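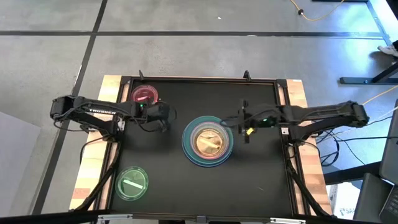 # Our Open Day Visit to Landeg

Class project report, 12/2/22

For our automation unit we got to go to the open day at Landeg, and I'm writing up the part I liked best, the two-arm table. There were 28 of us on the bus from Restlow (it was a long ride and I forgot my lunch), so they split us up and my group got the dishes demo first.

## What the arms were doing

The job sounds so easy! You've got round see-through dishes in different colors, and the two black arms have to stack them in the middle of the table, on top of a wide teal plate. The red and green ones start out on the left side. I figured a robot would do it in one quick swoop, but the person running it told us thin rims are really hard for a gripper — it has to come down at just the right spot, and shiny see-through plastic or glass is tricky for cameras too.

I loved that the arms come in from opposite sides, kind of like two people clearing a table together. There's a little green light on each one, and I kept watching those instead of the dishes, so my notes have a few holes in them.

## Questions we asked

I asked how many practice runs they do in a day and the answer was 76 on a good one. A kid from the Stistow group asked if the arms ever bump into each other. Yes, they do, and then everything stops and somebody has to reset it.

## What I'd do for our own project

Our Plendier kit only has one arm, so we can't copy this exactly. I still want to try stacking — maybe with 16 tries using cups first and then 16 with bowls, and we write down every miss. I also want a plain black mat under everything like theirs, because our classroom table has a wood pattern and our camera hates it.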